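I've finally got round to the laundry corner at Skendby, and it's the detergent drawer I want to talk about. When did you last take yours out? Mine had gone so long that the fabric softener was coming out in lumps – lovely on a navy jumper.
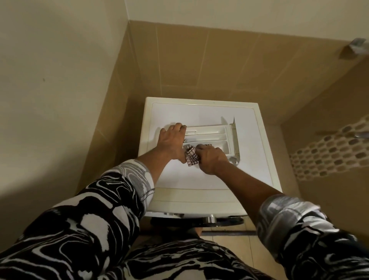
I don't bother with special sprays. An old checked cloth does the job, wadded up small so it gets right into the deepest compartment, where the grey stuff likes to sit. Put the drawer on top of the machine and hold it steady with your other hand, or it skates about all over the place!

Give it 5 minutes with the cloth, then leave it out to air for a bit before you slot it back in. I do mine every 2 months now, usually on a Wednesday while the kettle's on. Next month it's the filter, so have a towel ready.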